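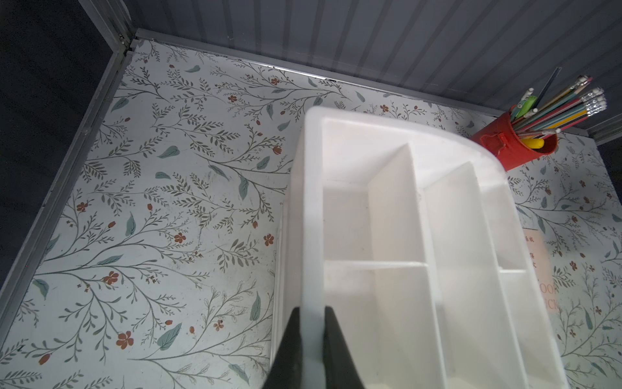 Does drawer organizing stuff save anybody any time, or is it just a way to sell plastic? I moved into a smaller place in Bevthorpe last November and everybody has told me since then that the cure for a small kitchen is trays. So I bought trays. The white divided one is typical of what I ended up with, tall walls running through it, a couple of proper compartments and then narrow slots that I have never found a use for. What goes in a slot like that? A ruler? I own one ruler.

My real problem is the junk drawer and the paper. I can't find batteries, tape, the spare key or the warranty for the boiler when I want them, and I've spent 451 on this so far if you count the Drallix shelf system, which I do, because it was sold to me as "storage for life" and it bowed in the middle under a stack of plates. Before I spend any more I want to hear from people who have kept a system going for longer than a month. Please no links to videos. I've watched the videos. Their drawers have four things in them.

Small flat, two adults, one kitchen drawer that we can spare, one hall cupboard. We don't have a garage.

Posted by plainoats, 7/21/18

gullwing_b
Short version, most of it is a way to sell plastic.

Longer version. I kept a junk drawer for almost 20 years with no dividers at all and I could find things in it about as well as I can now. What changed matters was throwing out half of what was in it. Dead pens, keys to locks I no longer have, the little packets of screws that come with furniture. I would bet that if you emptied yours on the bed you would put back less than you think.

Do that before you buy anything. Then leave the drawer alone for a couple of weeks and see what you reach for. In our house it was scissors, tape, matches and a flashlight, and everything else could have lived in a shoebox in the cupboard. It does now.

I don't believe the people who say a labeled compartment for every item changed their life. Mine stayed labeled for as long as it took my husband to need a screwdriver.

As for the slots, they're there so the box can say it has more compartments. If the dividers lift out, take them out. If they don't, give it to somebody with a lot of paintbrushes.

Tinpot Annie
I half agree with the above but I think it's unfair on trays. A tray is fine if you measure first. Inside of the drawer, not the front of it, and the height too. The one I had from De Haan was a nice solid thing but it stood a finger's width too tall and the drawer wouldn't shut, and they wanted me to pay the postage to send it back.

For what it's worth, my list of what has lasted:

One shallow tray in the drawer, nothing stacked on top of anything.
One clear bin with a lid in the cupboard for the things you need twice a year.
One folder for paper. Only one.

The paper is where people go wrong. They buy a file box with 10 tabs, fill in two of them, and then everything goes under "Misc". I put warranties and manuals in one folder in the order they arrive, newest at the front, and when I want the boiler one I flip through. It takes a minute. I have never wished it was sorted better.

The clear bin does get treated as a dumping ground, I admit.

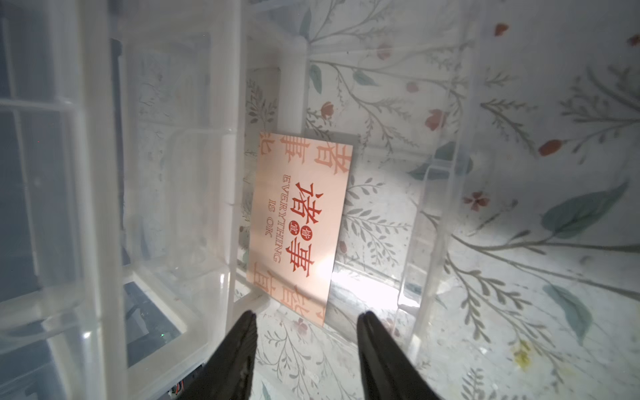

Greeting cards, gift tags, that sort of thing, all end up in there, because you feel bad putting them in the trash and they don't belong anywhere. Somebody will give you a pink card with "EVERYTHING IS OK" on it in red capitals and what are you supposed to do, file it? I go through ours after the holidays and keep the ones with real handwriting in them. The rest go out with the recycling. If you don't set a day for it you'll have a bin full by spring.

On the shelf, have you tried getting your money back? Anything advertised for life ought to hold plates. Read the small print on the weight first though. Mine had a limit that was only mentioned on the inside of the carton.

I wouldn't touch the Fostemby boxes people keep recommending on here either. The lids crack at the corners. I bought 6 and have two with lids that close.

plainoats
Thanks both. Emptied the drawer on the bed this afternoon as told. Two rulers, as it happens, and three rolls of tape, all of them started. Still no spare key. I'll leave it a couple of weeks like gullwing says, but I'm not convinced about one folder for all the paper, we get a lot of mail from the building management and it would swamp the rest. I'll look for the shelf receipt, which is presumably in with the boiler warranty.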